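14th November - Lirkside shed, bin picking

Started on the bin again after Lempi reset the arm controller. The joint 4 warning from last session did not come back. I jogged every axis by hand through its normal range first and then homed it. Kamlesh's new mount file is loaded as tool 2. Don't use tool 1, it still has the old offset and will put the fingers into the floor.

Spent the first hour on the approach height. The old value had the arm stopping well short, so I brought it down in small steps with the override at 17 per cent until I was happy with the clearance. Final number in the config is 805, measured from the base and not from the bench. Madigan had it written on the whiteboard the other way round, so I've fixed that too.

Planner is still Heta. Tried the Anano branch and it planned faster but kept wanting to swing the elbow over the bench, so I went back.

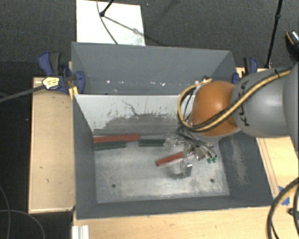 Long bars are the problem now. The short ones give the planner plenty of choices, but a long one lying along a wall has only a few grasps that keep the fingers off the metal. The long red one at the base of the divider is the bad case, with its end touching the side wall and a green one lying in front of it. Heta scores the green one first, fair enough, but then it won't commit to the red at all and times out. I think the wall margin is too fat. Kamlesh wants to add a nudge move that pushes the bar out into the open before grasping. I'd sooner trim the margin and see.

The divider paint is scraped back to a ragged dark patch along the lower part. If the depth readings go odd near there I'd check that colour change before blaming the calibration. A coat of flat grey would be cheap enough.

Clamps: check both before each session. I want to drill and bolt the bin down eventually but Lempi would like to keep the bench clear for the February open day, so clamps it is.

Log for today is run 1767. Cable bundle needs a look before we go any faster - I don't like how much slack there is in the loop round the joint.

To do
Wall margin down, then rerun the long bar case
Ask Madigan for the spare fingertips
Grey paint
Delete tool 1 once Kamlesh says OK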